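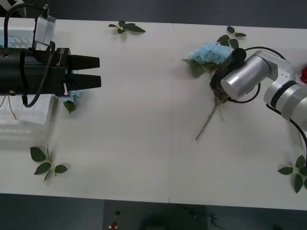 Questions families ask me

I've been writing obituaries and funeral programs for families in Fladstead and out toward Nonmont for a good while now, and the same questions come up on nearly every first call. So I typed them up!

Do I have to write the obituary myself?
Nope. Plenty of people do, and I'm happy to just tidy up the commas. If you'd rather talk and have me write, we get on the phone for an hour or so and I take it from there.

How long should it be?
The Wasow paper charges by length, so most families stop near 375 words for print. I usually write a longer one for the program and the website too — that's where the fishing stories go.

How fast can you turn it around?
I can have a draft to you in 2 days. Sunday is the cutoff if you want it in the midweek paper, and please call me for that one, my email gets a bit wild on weekends.

What do you need from me?
Full name (with maiden name, if there is one), birth date and birthplace, the service details, and the family names you want listed. Check those spellings with a cousin. Every family has one cousin who knows.

What about stepchildren and ex-spouses?
You decide. I've written them in, left them out, and worded things so everybody could live with it. Tell me up front if it's touchy and I'll send you a couple of versions.

Can you print the programs as well?
I do the layout, and Kaushik Print does the printing and folding. They need 3 working days. My biggest order so far was 786 copies for a retired band director, and they were all ready for pickup the evening before.

Do you include the cause of death?
Only if you ask me to. Lots of families leave it out, and some want it right there in the first line. Either is fine.

Can I change something after it runs?
Online, yes, just send me the fix. In print it means paying for a second notice, so read that proof twice and get somebody else to read it too.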